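Jorar(ジョラー)

Jorar(ジョラー)は、両手持ちグリッパを使って机上作業の模範例を集めるための収集手順、およびそれで作られたデータ集の名称。模倣学習向け。Mac an tSaoi 研究所の操作学習班が整備し、方策モデル Hudorard の学習に使われている。ロボット本体を動かさずに例を集める方式の一つで、いわゆる遠隔操作方式とは区別される。

名称は手順とデータの両方を指すため、文献によって意味がぶれる。本項では手順を「Jorar 手順」、データを「Jorar 集」と書き分ける。ただし古い節では混ざっている箇所あり。

概要

作業者が左右の手に一台ずつグリッパを持ち、机の上の物をつまむ、開く、入れる、どける、などの動作をする。グリッパ側のカメラの映像、指の開き、手先の位置姿勢を時刻付きで残す。頭部側の視点も同時に記録。これらを束ねたものが一つの「例」で、内部ではエピソードと呼ばれる。

学習時には、映像と現在の手先状態を入力、少し先の手先の動きを出力とする形に直す。人の手と指そのものは学習の対象に入らない。指先の形がロボット側と同じであることが前提になっており、ここが崩れると集めた例がほぼ使えなくなる。

初版の収録数は641例。うち132例は点検で除外扱いとなったが、ファイル自体は残されている(後述の「除外例」を参照)。

背景

初期の研究所では、実機のアームを操作卓から動かして例を集めていた。遅い。操作する人の疲れも大きく、薄い物や柔らかい物になると失敗が続いた。力の手応えが返ってこないのが主な理由とされる。

そこで手持ちのグリッパに切り替え。手応えがそのまま作業者に伝わるので、袋の端をつまむ、軽い缶を倒さずに持つ、といった動作が自然な速さでできる。代わりに、ロボットの腕では届かない姿勢や、関節の限界を超える手首の返しも平気で記録されてしまう。この問題は現在も残っている。

机と配置

作業台は四角い机一台。縁が明るい色の木で、上面は白っぽい。背景を単純にするというより、机の端がどの視点からも見つけやすいことが選定の条件だったとされる。床は作業区画だけカーペット敷きで、金属のレールが両側を通る。

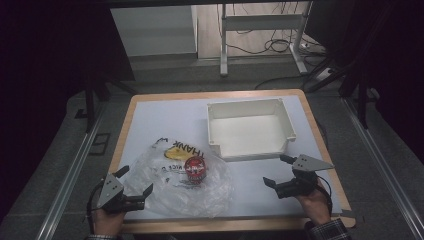 物の置き方は開始前に毎回変える。箱を奥に置く回、手前に置く回、左右を入れ替える回。袋は伸ばして置かず、手を離したままの形で始める。きれいに畳んだ袋から始めた例ばかりになると、Hudorard は畳まれた袋しか扱えなくなるため、と手順書にはある。

置き方の指示は紙ではなく収集ソフト Gitullow の画面に出る。「箱:奥右」「袋:左手前」「缶:袋の上」のような短い文だけ。細かい座標の指定はない。作業者ごとに解釈が少しずつ違い、その違いがそのまま配置のばらつきになる。

対象物

Jorar 集の対象物は三つの群に分けられている。

硬い物
小さな丸い缶、コップ、積み木など。形が変わらないので追跡が楽。位置合わせの確認にも使う。缶は直径が指の開きに収まるものに限定。

容器
低い壁の付いた白い箱、浅い皿、かご類。角の丸いものが多い。入れる先としての役目が中心だが、容器そのものを動かす例も少数含む。白い机に白い容器という組み合わせは輪郭が取りにくく、学習側からは嫌われている。それでも外されていないのは、実際の家庭や倉庫で同じ状況が起こるからという説明。

薄く柔らかい物
透明なレジ袋、布巾、紙ナプキン。Jorar 集で最も難しいとされる群。透明な袋は光の当たり方で見え方が大きく変わり、皺の白い反射が位置の手がかりになってしまうことがある。印刷のある袋は文字や絵柄が目印になるので少し易しい。その分、無地の袋に対する汎化の評価が別に必要になる。

収集の流れ

1. 起動と時刻合わせ
Gitullow を立ち上げ、左右のグリッパと頭部側の時計を合わせる。ずれが残ったまま始めると後から直すのが面倒。合図として、両手の指を同時に一度閉じて開く動作を冒頭に入れる。これが入っていない例は点検で止められる。

2. 指の開きの校正
全開と全閉をそれぞれ記録。左右別々に。途中でグリッパを置いて持ち直した場合もやり直し。忘れやすい工程で、除外例の記録にも頻出する。

3. 配置
画面の指示どおりに物を置く。置き終えたら手を机の手前に戻し、指を開いた状態で待つ。ここが開始姿勢。

4. 本番の動作
課題文を読んでから動く。急がない、止まらない。途中で考え込むと、モデルは「意味のない静止」を覚える。失敗した場合は中断せず、そのままやり直しの動作まで続けるのが現在の決まり。初版の途中までは逆に失敗したら即中断だったので、古い例には回復動作がほとんど無い。

5. 近接時の視点の確認
指が袋に近づく場面では、左右の指先が両方とも視野に残っているかを見る。片方しか映らない例は、つかむ直前の位置決めに使えない。袋の皺、印刷の向き、机の縁の見え方もここで点検する。指を大きく開いて近づき、つまむ場所を決めてから閉じる、という順序が推奨されている。袋の印刷は上下逆に見えていて構わない。 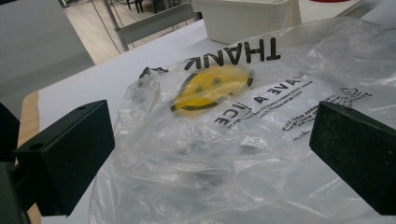

6. 終了と札付け
指を開いて開始姿勢に戻り、記録を止める。続けて札(ラベル)を付ける。札は「成功」「回復あり」「失敗」「不明」の四種。迷ったら「不明」。あとで別の者が見直す。

7. 休憩
一回の収集は70分まで。以降は手首の動きが小さくなり、同じような例が増えるため。休憩の後は指の開きの校正からやり直す。

役割分担

収集は通常2名で組む。一人が動作、一人が画面と配置。交代は休憩ごと。動作する側が自分で札を付けてはいけないという決まりがあり、これは初版のとき、動作者の札が甘くなりがちだったことによる。

動作者の利き手は記録する。左右で役割が偏るため。右利きの動作者は右手で運び、左手で押さえる例が多い。班では途中から「押さえる手を逆に」という指示を配置文に混ぜるようになった。ぎこちない動作が増えたが、偏りは減ったと報告されてる。

服装についての制限は緩い。袖は手首にかかっていてもよいが、指先の前に垂れないこと。柄物可。初版の手順書には「無地のみ」とあったものの、守られないので削られた。

記録形式

Gitullow の出力は一例につき一つのフォルダ。中身は次のとおり。

左グリッパの映像
右グリッパの映像
頭部側の映像
左右の指の開き(時系列)
左右の手先の位置姿勢(時系列)
課題文と札
配置の指示文

音声は取らない。課題文は短い命令形で、「缶を箱に入れる」「袋の端を持ち上げる」「袋をどけてから缶を取る」など。同じ動作に複数の言い方を当てることもある。命令文の揺れを後から機械的に足す案もあったが採用されず、動作者が口にした言い方を画面側の担当が打ち込む方式に落ち着いた。このため誤字がかなりある。誤字はは直さない方針。

位置姿勢は机の角を基準にした座標に変換してから保存する。変換前の値も残す。机を動かしたら基準を取り直し。

除外例

初版で除外扱いとなった132例の内訳は公開されていないが、理由の区分は手順書の付録に載っている。

時刻合わせの動作なし
指の開きの校正漏れ
手先の追跡切れ
ケーブルの引っかかり
指先が視野外
課題文と動作の食い違い

このうち追跡切れは、両手を深く交差させる動作や、片方のグリッパを机の下まで下げる動作で起きやすい。ケーブルの引っかかりは机の角で起こる。手の外側に輪を作って逃がす持ち方が勧められているが、長く続けると手首が重いとの声もあり、統一はされていない。

除外例は学習には入れないものの、点検用モデルの訓練には使われている。どの例を人が見直すべきかを先に選び出す役目。精度については資料がまちまちで、ここでは扱わない。

Hudorard での利用

Hudorard は Jorar 集を主な材料とする方策モデル。グリッパ側の映像を主、頭部側を従として入力する構成が標準になっている。頭部側を外した版もあり、硬い物の課題では差が小さい。袋を扱う課題では差が開く。袋が指の陰に隠れたとき、全体の配置がわからなくなるためと考えられている。

出力は短い区間の手先軌道。実機に渡す前に、腕が届くかどうかの検査を挟む。届かない軌道は一番近い姿勢に丸められるが、丸めた結果つかむ角度が変わって空振りすることがある。人の手首の自由さがそのまま弱点になっている例としてよく引かれる。

薄い袋の場合、つまむ位置の選び方に動作者の癖が強く出る。端を狙う者、盛り上がった皺を狙う者。Hudorard は両方を混ぜた中間の位置、つまり平らで何もつまめない所へ指を下ろすことがあった。対策として、複数の候補から一つを選ぶ型の出力に変更。以後、この種の失敗は減ったとされる。

批判と課題

例の数に対して場所の種類が少ない、という指摘が根強い。同じ机、同じ床。背景に映り込む金属の枠やスタンド、床のケーブル類まで似通うため、別の部屋に持ち出すと性能が落ちる。班は机の位置と向きを変える対応をとっているが、部屋そのものを変えた収集は小規模に留まる。

片付けてから撮るべきか、散らかったまま撮るべきかも議論がある。現行の手順書は机の上だけを規定し、机の外については何も書いていない。

もう一つは力の記録。手応えは動作者には伝わるが、データには残らない。缶を軽く持ったのか強く握ったのか、指の開きだけでは区別がつかない。指先に力覚を足した試作はあるものの、重さと配線が増えるため Jorar 手順には入っていない。

札の「不明」が多い点も問題視される。袋の課題で特に多い。「袋をどける」がどこまでどければ成功なのか、課題文に書かれていないからである。第二版で基準を決める予定だったが、4月時点の草稿では空欄のまま。

用語

例(エピソード):開始姿勢から終了姿勢までの一続きの記録。
開始姿勢:両手を机の手前に置き、指を開いて待つ姿勢。
回復動作:つかみ損ねや落下の後、同じ例の中で行うやり直し。
札:例の結果を表す短い区分。
丸め:届かない軌道を届く姿勢に置き換えること。
押さえ手:運ぶ手と反対側で、物や袋を固定する手。

関連項目

模倣学習
遠隔操作
双腕操作
柔軟物操作
Gitullow
Hudorard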